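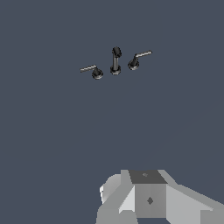
仿真里夹爪够不到水龙头手柄，手眼标定偏移该怎么查

发表于 2020年3月28日　分类：仿真单元 / 腕部相机

搜索本站　输入关键词　搜索　高级

灰色扳手

单元情况先列一下。机械臂是 Preltard 的六轴臂，末端装两指夹爪，腕部相机固定在法兰侧面，朝向夹爪前方。任务是拨动三件套水龙头的左右两个手柄，出水管在中间，不允许碰。目前全部在仿真里跑，场景用 Mavero 搭，台面是一块纯色平面，没有贴图。

问题出在换夹爪模型之后。旧模型时，起始位姿到右手柄的接近动作正常。换成新的夹爪网格以后，规划器报到达，指尖实际停在手柄外侧，没有接触。左手柄也一样，偏移方向在工具坐标系里看是一致的，在世界坐标系里看不一致。

已经做过的：

1. 重新加载场景，复现。
2. 把水龙头整体平移后再试，偏移跟着夹爪走，不跟着水龙头走。
3. 把碰撞检测关掉，终点没有变化。
4. 重做了一次手眼标定，采了 20 组位姿，残差正常，问题仍在。

另外，起始位姿下相机画面的下方和右下方被夹爪占掉不小一块，手柄和出水管都在画面偏上的位置。不确定这和偏移有没有关系，还是两件事。

想问应该先查工具中心点还是先查相机外参。渲染用的是最简单的着色，没开阴影。日志太长，需要的话再贴。

————

Nyaga调试

先查工具中心点。偏移在工具坐标系里方向恒定，又不随目标物移动，外参出错的可能性不大。外参有平移误差时，也会表现为相机坐标系里的固定偏移，容易混淆，所以按下面的顺序把两者分开。

第一步，断开视觉。目标点直接从场景文件读真值，取右手柄杆端的坐标，写进规划器。如果指尖仍然停在外侧，相机和标定可以全部排除。

第二步，看夹爪描述文件里网格的原点。很多导出的网格把原点放在安装法兰面，也有放在包围盒中心的。旧模型和新模型的原点定义不同时，显示上可以靠 visual 的偏移对齐，看起来装得很正，但工具中心点那一帧还挂在旧的数值上。把坐标轴显示打开，看工具中心点是不是落在两指闭合位置的中间。

第三步，核对单位。导出时毫米和米混用，通常会差得离谱，一眼能看出来。麻烦的是只有工具偏移那一行用了错的单位，工具中心点会退化到几乎贴着法兰，或者跑出很远。你说的停在外侧，要给出具体距离才好判断。

第四步，visual 和 collision 分开检查。你关掉碰撞检测终点不变，说明不是碰撞体把路径截住了，这一项可以放到后面。但改完工具中心点必须重新打开检测再跑，新夹爪的外形如果比旧的宽，接近右手柄时外壳一侧可能先碰到出水管。

标定残差小不代表工具中心点正确。手眼标定求的是相机到法兰的变换，整个过程不经过工具中心点，所以第四项测试不能证明什么。

关于遮挡：和偏移是两件事，但也要处理。夹爪在腕部相机画面里占一部分属于正常，只要这部分固定，就做一张静态掩膜，分割前先扣掉。需要注意夹爪开合时轮廓会变，掩膜按张开到最大的状态做，再向外扩几个像素。手柄一旦进入掩膜区就不要再更新估计，沿用最后一帧有效结果走完接近段。

如果起始位姿可调，把目标放在画面中上部，夹爪留在下方，中间保留一段空台面，这样接近段的前半程都有图可用。

————

路过看看

我这边遇到过，重启 Mavero 以后就好了。它会缓存旧网格，清一下缓存目录。端口我记得是改成 3000 以后正常的，不知道是不是有关。

————

台面工装

补充两点，上面那条关于缓存的说法只对了一半。缓存影响的是显示和碰撞体，不影响工具中心点。端口与此无关。

第一，深色纯色台面配深色金属件，底座边缘只靠一圈浅色高光区分，手柄本体和台面的灰度差很小。若用灰度阈值做分割，得到的往往只有手柄杆那一条亮面，拟合出来的中心会偏向杆的外端。这种误差左右对称，左手柄往左偏，右手柄往右偏。请对照你的数据：如果偏移在两个手柄上正好反向，除了工具中心点之外还有分割的问题。用真值跑一遍可以直接分开，即上面的第一步。

第二，手柄杆是细长件，接近姿态不要只给位置。两个杆朝相反方向伸出，抓取或拨动时夹爪绕接近轴的转角也要分别设置，不能用同一组四元数。我们在 Lenirico 的单元上用的做法是给每个手柄单独挂一个目标帧，X 轴沿杆指向杆端，Z 轴取台面法向，规划器对齐目标帧。换夹爪时只改工具中心点，目标帧不动。

改完后的验收：左右手柄各跑 100 次，固定随机种子，记录指尖到目标帧原点的距离，不要只看规划器返回的到达标志，那个标志比较的是关节目标，工具帧错了它照样报到达。若有个别次数超差，先看逆解是否跳到了另一组构型。

————

相关主题

更换末端工具后需要重新设置的参数
腕部相机静态掩膜的制作
网格原点与安装法兰面不一致的处理
Preltard 六轴臂：逆解构型跳变
帖子 1393：关节限位报警无法清除

本站使用 Cookie 保存登录状态和搜索偏好。继续浏览即表示同意。　接受　设置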